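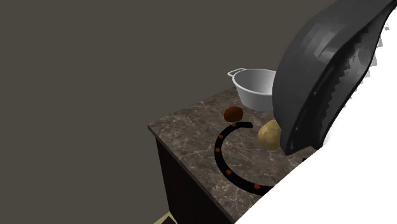

Kitchen faucet losing pressure, hot side only
Status: Solved (by me, eventually)
Category: Kitchen / Plumbing
Product: Clanura pull-down, single handle

Hi all, I've been reading this board for ages and finally have something worth posting. I'm going to keep this as a running log and add to it as I go, partly so somebody can tell me where I'm going wrong and partly so I remember what I've already tried (my memory for this stuff is terrible).

The problem: hot water at the kitchen sink has dropped to a sad little stream. Cold is fine, great even. Swing the handle over to hot and it drops to maybe a third of what it was. The bathroom sink and the shower both have plenty of hot water, so I don't think it's the heater. The heater is a Lasano tank in the garage.

The faucet went in when we redid the counters, so it isn't old. I installed it myself with the braided lines that came in the box. No leaks then, no leaks now. We have pretty hard water here and no softener.

First entry, 7 p.m.

Started with the easy thing and unscrewed the spray head. There's a little screen in there and it had some white crud on it, so I dropped it in a cup of vinegar and went and ate dinner. Gave it 30 minutes, scrubbed it with an old toothbrush, put it back. Cold is now even better! Hot is exactly the same. I should have seen that coming, as both sides go through the same screen.

Also ran it with the spray head off completely, hose pointing into the sink. Same weak hot. So whatever it is, it's farther back than the head.

Second entry, next morning

Got under the sink with a flashlight. Moved everything out first, and wow, how many half-empty bottles of dish soap does one household need? Checked both shutoff valves. The hot one was open all the way as far as I could tell. I closed it, opened it again, and got a slight improvement for a minute or so and then right back to weak. That made me suspicious of the valve, but I wasn't ready to blame it yet.

Looked for kinks in the hot line. It makes a pretty tight curve behind the disposal, so I loosened the clip and gave it a gentler bend. No change.

Somebody in an older thread said to check whether the pullout hose weight was snagging on something. Mine wasn't, and that wouldn't pick on the hot side anyway, but I looked.

Third entry, same day, after lunch

Decided to do it properly. Shut off the hot valve, opened the faucet to let the pressure off, put a towel down, and disconnected the hot line from the faucet end. Stuck the loose end in a bucket and had my better half crack the valve open while I held on tight.

Weak! Same weak stream into the bucket. So the faucet itself is off the hook, and I was about five minutes away from ordering a new cartridge for it. Very glad I didn't. If you only take one thing from this log, do the bucket test before you buy parts.

So now it's either the line or the valve. Took the line off the valve end too and blew through it (yes, with my mouth, yes, it tasted awful). Air went through with no trouble. Held it up to the light and couldn't see anything in there. Rinsed it out from the bathroom tap for good measure and a couple of little white flakes came out, but nothing you'd call a blockage.

That leaves the valve.

Fourth entry, evening

Shut the water off to the whole house, drained what I could from the lowest tap, and took the valve apart. It's the old multi-turn kind that was here when we moved in, nothing to do with the faucet. The stem came out fine. The rubber washer on the end of it didn't. It had come loose and was sitting down in the valve body, more or less over the opening, with a crust of scale around it. I'd guess it flopped up for a second when I closed and opened the valve that morning, and that's the slight improvement I got.

Fished it out with needle-nose pliers in two pieces. I could have put a new washer on, but the seat looked rough and I was already lying on my back with wet sleeves, so I went for a whole new valve.

Fifth entry, next day

Went to Palaniappan Hardware when they opened at 8 and bought 2 quarter-turn valves, one for hot and one for cold. I figure if one's gone, the other is thinking about it. Total came to just under $20, and that includes a roll of thread tape I didn't need because there were already three in the drawer.

My pipes are threaded where they come out of the wall, so this was a simple swap. If yours are soldered on, that's another job and I'm not the person to ask. Wrapped the threads, snugged the valves up with one wrench holding the pipe and one turning, reconnected the lines, turned the house water back on slowly.

One drip at the hot side compression nut. Another quarter turn and it stopped. Left a dry paper towel under each valve for the rest of the day and both stayed dry.

Ran the faucet with the spray head off first to flush any grit, then put the head back on. Hot pressure is back and matches cold. I may have called people into the kitchen to watch.

Things I'm still wondering about

Is it worth flushing the Lasano? Those white flakes had to come from someplace, and I've never drained it. The manual says to do it every year and, um, no.

Does anyone have a Plalilholm inline scale filter under their sink? The hardware store had them on the shelf and I almost grabbed one, but I'd love to hear if they slow the flow down.

Marking this solved, but I'll check back for answers on the filter question.

Update, June

Still good! Flushed the heater and got roughly a cup of white grit out of the bottom, so that answers that. No filter yet. The second dish soap collection has begun.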